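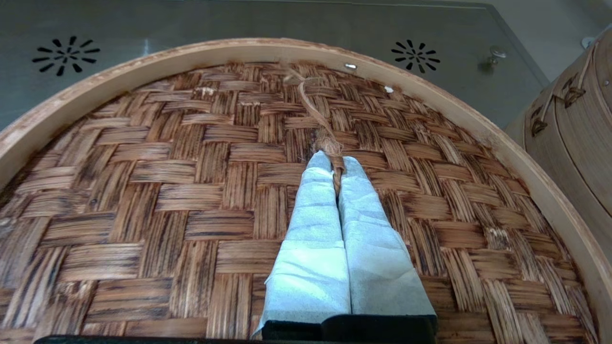 FOR IMMEDIATE RELEASE

Guritz Kitchen Exchange Asks the Public for Its Oldest, Ugliest Steamers

Bomeck show opens in July with 273 baskets, most of which have seen better dumplings

BOMECK – The Guritz Kitchen Exchange, which has spent its short life persuading people to part with pans they do not use, will turn its attention this summer to an object most people have forgotten they own. "Still Steaming," a show about the bamboo steamer basket, opens in July at the Exchange's hall in Bomeck, next door to the tire shop.

The show brings together 273 steamers lent by home cooks, lunch counters and one church kitchen that would like its steamer back by the harvest supper. Not one of them is new. New steamers were offered and politely declined. The Exchange's view is that a basket fresh out of its wrapper has nothing to say for itself, while one with a scuffed rim and a base streaked from honey to dark chocolate has been somewhere and probably got left on the burner there.

"People apologize when they hand them over," the Exchange said in a statement. "They tell us it's stained, or it's a little burned, or their mother did that. We write it all down on the tag. The stains are the reason we asked."

Visitors will find the baskets grouped by condition, from Lightly Used through Well Loved to a long back table called Please Don't Tell the Landlord. Each has a paper tag giving its working years and its usual contents, as reported by the lender. Buns lead by a wide margin. One lender put down "socks, once" and did not return our call.

Repair Corner

A good part of the hall will be given over to mending. The Wanari Menders, a repair group that until recently stuck to chair seats, will run a bench where the public can bring in a steamer with a split strip, a loose rim or a lid that no longer sits flat. The first 25 people through the door each morning get a seat at the bench. Everyone else gets a number and a view of other people's baskets being fixed, which the Menders say is the better show.

The Menders work with plain tools and a large ball of brown twine. Twine is the house remedy for a rim that has started to wander, and it also makes a decent hanging loop for anyone who wants the basket up on a nail and out of the cupboard. The group admits that the stuff frays. Coarse cord sheds wispy ends whatever is done to it, and visitors who like a tidy finish are asked to bring their own scissors and their own patience.

Baskets that have cracked clean through will not be turned away. They can be retired to the plant shelf, where several are already holding ferns.

Care Advice, Such As It Is

A one-page care sheet will be handed out free at the door. It was drafted by the Exchange with help from the Chan Street Lunch Counter, whose own steamers are in the show and are being replaced, for the length of the run, by slightly worse ones. The sheet recommends rinsing in hot water, skipping the soap, and letting the basket dry completely in open air before it goes back in the cupboard. It also recommends checking the water level in the pot. This line is printed in capitals.

The first edition ran to 687 words and was judged too long by everyone who was shown it. The current edition is shorter and has a drawing of a bun.

Lending a Basket

The Exchange is still taking loans until the end of June. Bamboo steamers of any width are welcome, with or without lids, in any color they have managed to turn. Please empty them first. Baskets can be dropped at the side entrance between 2 and 6 p.m., and lenders will be given a receipt, a tag to fill in and a rough promise about the return date.

Admission is free. Buns will be on sale at the front table while they last, steamed in baskets that are not part of the show, although some of them could be.

About the Guritz Kitchen Exchange

The Guritz Kitchen Exchange collects, lends and shows everyday cooking gear. Past shows include "Lids Without Pots" and its less popular follow-up, "Pots Without Lids."

Press contact: the front desk, Guritz Kitchen Exchange, Bomeck. Mornings are best.

###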